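3.2 Household objects and the naming task

The second part of the study looked at how adults who use two languages at home name ordinary things when they are asked to do so quickly. Earlier work on this question has mostly used line drawings, which are easy to control but leave out much of what people meet in daily life. A drawn bottle has no cap colour, no contents and no neighbour on the table. We wanted to know whether the choice of language changes when several familiar things are present at once, and whether the first thing named sets the language for those that follow.

Participants were recruited in two towns, Maramow and Hesby, through adult education classes, a library noticeboard and word of mouth. All were over eighteen and had used both languages at home for at least five years. The final sample was made up of 58 people, after two were left out for not finishing the background questionnaire. Sessions in Maramow were run by Sanaa Filali and those in Hesby by Olga Godoy, both of whom speak the two languages fluently. Greetings and instructions were given in whichever language the participant had used when booking, and this was recorded so that it could be entered in the analysis.

Each session lasted 30 minutes. After a short practice block, participants were shown photographs of small groups of objects and asked to say aloud what was there, in any order and in either language. They were told that mixing was allowed. We did not tell them that switching was the subject of the study, and at the end we asked what they thought it had been about. Most said memory or vocabulary.

The objects were chosen from the word lists in our pilot work. We kept to things that nearly everyone would know and that differed in how likely they were to have a name shared by both languages. Loanwords and brand-like names, such as the usual name for a puzzle cube, are close to identical in the two languages apart from stress. Words such as plate and bottle are quite different. Placing the two kinds together let us test whether a shared name acts as a bridge from one language to the other. 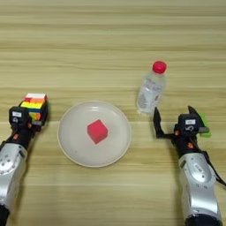 Figure 4. Tabletop photograph with a Rubik's cube, a red cube on a white plate, and a plastic bottle with a red cap.

Answers were transcribed in full, including false starts and repairs. A naming response was counted when the participant produced a noun or noun phrase that could be linked to one object. Comments such as 'my sister has one of those' were kept in the transcript but left out of the counts. This gave 1311 naming responses across the two towns. Each was coded for language, position in the sequence and whether the name was shared. Where a shared name could not be assigned by stress or by the article before it, it was coded as neutral – a decision that affects the results in section 4, and to which we return there.

A second coder worked through 300 of the responses without seeing the first set of codes. Disagreements were nearly all over neutral items and were settled by listening again to the recording. We also coded pauses, using the Tseng scheme for hesitation in spoken lists, though only silent pauses before the noun are used in this paper.

Colour words raised a problem we had not planned for. Many participants added a colour to the noun, above all where two things of the same kind or colour appeared together, and the colour word was sometimes in one language and the noun in the other. We had expected such mixed phrases to be rare. They were common among Hesby participants and nearly absent in Maramow, where the local variety places the adjective after the noun. We coded them by the language of the noun and marked the colour word separately, so that readers who prefer the opposite choice can recode the data.

The questionnaire covered age, schooling, reading habits and the language used with parents, partners and children. It was adapted from the one used in the Skustus survey, with the questions on religious services removed and two on text messages added. Answers were entered by hand and checked against the paper forms.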